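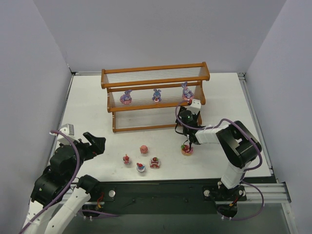

Buying a Used Small Motorcycle: speaker notes
Club night, 19th September. Talk runs 38 minutes if I leave out the joke about the choke. Leave out the joke about the choke.

1. Opening
Ask who has bought a bike in the dark. Wait for hands. Mine goes up first. Tell them about the Dramani 125, bought in a gas station lot in November from a man who kept the engine running the entire time. I thought he was being friendly. The battery was flat and so, by the next morning, was my mood.

2. Cold start
Call ahead and ask for the bike to be left alone. Put a hand near the engine when you get there. If it's warm, the seller has been rehearsing. Go get a coffee and come back.

3. Chain and sprockets
Pull the chain away from the back of the rear sprocket. If you can see daylight, you are buying a chain. Hooked teeth mean you are buying sprockets too. Pass the worn one along the rows. (Get it back this time, Zlata still has the last one.)

4. Odometer
Low miles on a trail bike mean very little. Plenty of them have no odometer at all, and the seller will say "hardly ridden" with great feeling. Look at the foot pegs, the grips and the paint where boots rub. Gudrun's Isow showed 543 miles and had pegs like butter knives. 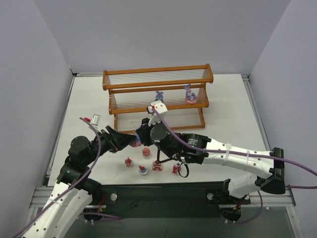 Same goes for the seat cover. A brand-new cover on a tired bike makes me wonder what the old one looked like, and what else got dressed up for the sale.

5. Paperwork
Match the frame number to the title yourself, with your own eyes and a rag. "It's in the mail" is a fine thing to say about a birthday card.

6. Haggling
Slow down here. Point at faults quietly, name a number, stop talking. Marcelle once stood in silence for about 5 minutes and got a free helmet she didn't want.

7. Questions
Allow 15 minutes. Someone will ask about oil. Send them to Soledad.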